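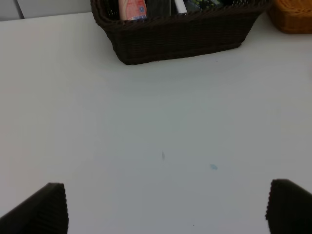 Jasper Van Beek

Search this site
Home Diary Walks Archive Contact

December 11, 2021

Up at seven. Frost on the car, so I walked to Festby for the paper and came back by the canal. The towpath is still closed past the lock and I had to cut through Birness, where they have put the Christmas lights up along the high street. Half were switched on in daylight.

Spent the morning on the gas bill. They want £187 and I make it less. Rang, waited, gave up.

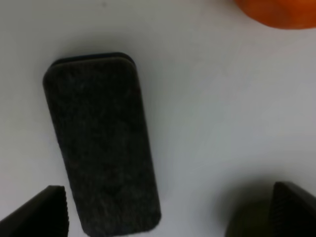 After lunch I read the meter again and wrote the figure on the back of the bill. I will ring on Monday when the lines open.

Gisler came at three to look at the boiler. He says it will last until March if I leave the pressure alone. A new one is more than 1,000 with fitting. We had tea and he told me about his daughter's move to Virnine. 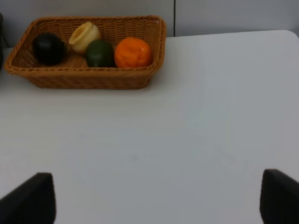

Evening

Soup and toast. Two chapters of the railway book, up to page 436. Rain started at nine. Must buy stamps.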